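The bricks came home from Harkcombe in my coat pocket. My father had kept them in the drawer with the batteries, and when the house was sold my sister took the clock and I took those. She asked if I wanted anything else. I said the clear box would do.

I put them on the white table and left them there through July.
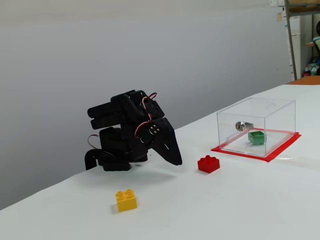 Short Fiction

The red one sat in front of the box and the yellow one sat nearer to me, turned a little. One was already inside, under the lid. I had not decided about the other two.

My sister rang from Uvent at 10 in the evening. She said the clock had stopped and the man in town wanted 800 dollars to look at it. I told her to leave it stopped. She said it bothered her, seeing the wrong time every time she walked through to the kitchen.

"What did you do with the bricks?" she asked.

"They're on the table."

"Are they all there?"

I said I thought so. We used to build a harbour on the carpet with them, and she was always in charge of the boats. The colour mattered to her. Green was for the ferry, and I was not allowed to use green for anything else. If I did she took the wall apart to get it back. 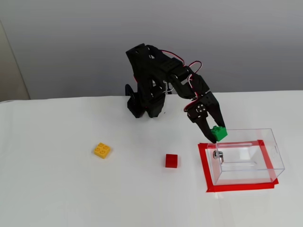

The Ferry

She drove over 12 days later with the clock on the back seat, wrapped in a towel. I made tea. She stood at the table for a while in her coat and looked at the green brick above the box.

"That's mine," she said.

I told her she could take it. She said no, it should stay with the others, and went out to the car to get the clock.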